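Does a Toy Bin Really Make Your Room Tidy?

Grown-ups love to say it. "Everything in the bin, please!" Then the floor is clear, everybody smiles, and the room is called tidy. But is it? Or has the mess just moved house?

Let's be suspicious for a few minutes and find out.

What does "tidy" mean, anyway?

Ask ten people and you may get ten answers. Some people say a room is tidy when you can walk across it without stepping on something sharp. Other people say it's tidy when you can find what you want. Those are two different jobs! A bin is very good at the first one. You can clear a floor in no time if all you do is drop things into a box.

The second job is harder. Imagine you put a jigsaw, nine socks, a plastic horse and your library book in one big bin. The floor looks great. Now find the library book. You will probably tip everything out again, and there goes your tidy room.

Who says bins work?

The store does, of course. The Skarell catalog has 1,397 things in it for keeping other things in. Boxes, baskets, tubs, drawers, and boxes to put the smaller boxes in. The cover says "A place for everything!" That sounds helpful, but remember that the people who wrote it would like you to buy a box. You should always ask who is telling you something and what they want you to do next.

Siham Issa is a teacher in Tumville, and her class decided to test the idea in February. They put 431 small toys and classroom bits into one huge tub. Then they took turns looking for a particular green marble. Most of them gave up. After that they split the same things among 6 smaller bins, one kind of thing in each, and tried again. This time the marble was much easier to find.

Does that prove small bins are better? Not quite. The children had already looked for the marble once, so maybe they had gotten better at looking. Siham's class talked about that too, and they want to try it again with a different class going first. Good for them.

Soft things and hard things

Here is one sorting rule that does make some sense. Soft toys squash and hard toys don't. If you pile wooden blocks on top of a plush toy, the plush toy comes out with a funny flat face. If you pile plush toys on top of blocks, you can't see the blocks. So a lot of people give soft toys a bin of their own.

The walls of the bin matter a bit as well. Smooth plastic is easy to wipe and doesn't catch on fluffy fabric. A woven basket may look nicer, but a loose thread can snag on it. Light-colored bins have another small advantage: a bright toy shows up well against a pale floor, so you can tell at a glance what's in there.
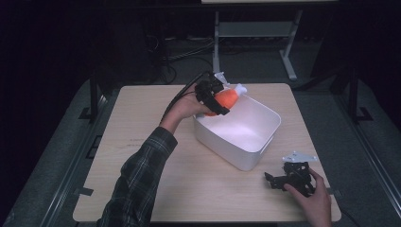

A soft orange object over the edge of an empty white bin. How many more would fit before you couldn't see the bottom?

Of course, any bin is easy to use when it's empty. That's the trick with every picture in a catalog. The bin in the ad never has a broken crayon and half a cracker in the corner. Look at yours after a month and you'll learn more.

But what about labels?

Labels are supposed to fix everything. Write CARS on the bin and only cars will go in. Do you believe that? I don't — I have seen inside a bin marked CARS, and it had a mitten in it.

Labels do help if you read them. They help even more if the words are true. If a bin is always full of mixed-up odds and ends, you might as well write MIXED-UP ODDS AND ENDS on it. For younger brothers and sisters who can't read yet, draw a picture of what goes inside.

Try it yourself

You will need two bins, a pile of toys and somebody with a watch.

Put all the toys into one bin. Ask your helper to name a toy, and see how long it takes you to find it. Write down the time. Do this five times with different toys.

Now sort the toys into both bins any way you like: soft and hard, big and small, toys you love and toys you forgot you had. Look for five more toys and write down those times too.

Were you faster? Don't forget to count the time you spent sorting. Catalogs always leave that part out. If sorting took ten minutes and saved you only a few seconds, you are allowed to wonder if it was worth it. Then again, you only sort once and you look for things every day, at least if you put them back.

One more question to argue about at dinner: if you haven't taken a toy out of its bin since last summer, does it need a better bin, or a new owner?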